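Shared Lounge at Umside House: Clothes Drying and Personal Belongings

Residents of Umside House will be aware that the shared lounge on the second floor has, for some months, served two purposes. It remains the room in which most residents watch television in the evening. It has also become the place where washing is hung, the drying room in the basement having been closed in July for work on the extractor. The Residents' Office has received a number of letters on the subject, and the following arrangements have been agreed with the building manager, Veerle Koster.

Clothes racks may continue to be used in the lounge until the drying room reopens. Garments should be hung on hangers wherever possible, as this takes up less of the rail and allows a second household to use the same rack. Racks may be put out from 9 am and should be folded and returned to the hall cupboard by 5 pm. Anything still damp at that hour may be moved to the landing, provided that the fire door is kept clear.

Heavy items such as blankets, curtains and winter coats should not be dried in the lounge. Residents with larger loads are advised to use the Reko launderette on the corner, where a reduced rate has been arranged on presentation of a door card. 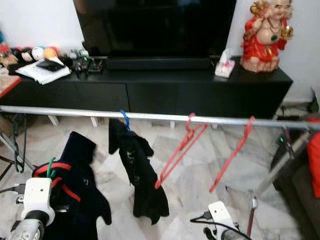 The second matter concerns the low console beneath the television. Over time it has gathered a good many ornaments, papers and small personal articles, and the Office has no wish to see it cleared entirely. Several residents have written to say that the figurines make the room more welcoming, and these may stay. We ask only that loose papers, telephones and anything of value be taken away when their owners leave the room. The Office cannot accept responsibility for articles left behind.

Dusting of the console is carried out by our cleaning contractor, Geerts, every 14 days. Their staff have been instructed to lift ornaments and replace them in the same position, but not to open the drawers. Any resident who would prefer that a particular piece be left untouched should inform the Office in writing.

A request for further shelving in the lounge was also considered. A quotation of €1,992 was received from Rultum for 2 wall units with doors, fitting included. The decision has been put off until the cost of the drying room work is known — residents will recall that this is to be met from the same fund.

Waldemar Rutkowska has kindly agreed to keep the booking sheet for the racks, which will hang inside the door of the hall cupboard. Residents are asked to write their flat number clearly and to take no more than one rack at a time. Questions about the sheet should be addressed to him directly, and all other correspondence to the Residents' Office.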